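I've run the Kulance fingertip set on my bench arm since December, and I'm still happy with it! The tips are dark metal, tapered down to a blunt point, and they bolt in ahead of the big soft black pads.

Before you run anything, close the jaws slowly and look down the seam. You want a hairline gap at the tips — any wider and thin stuff slides right out. Mine's holding a white strand in front of the copper-colored rack.

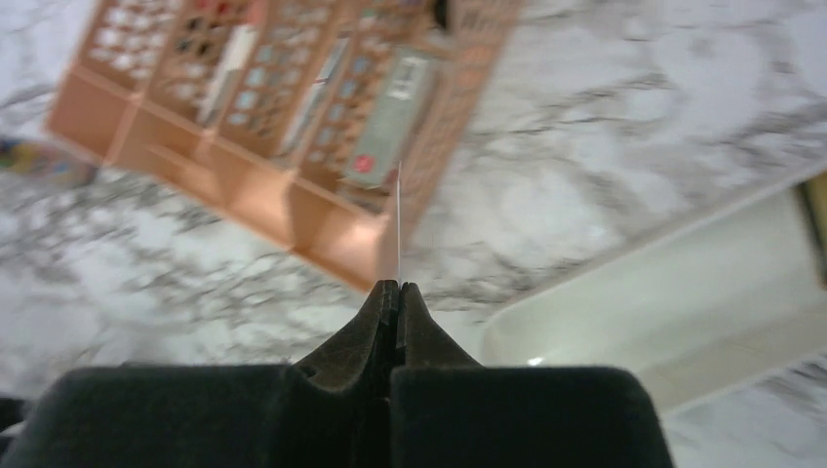
## Looking after them

- Wipe the tips every 200 cycles.
- Brush the pads dry, no solvent (Annelies Prins at Beltbridge told me that one).
- Swap both tips together — order part 422, sold in packs of 2.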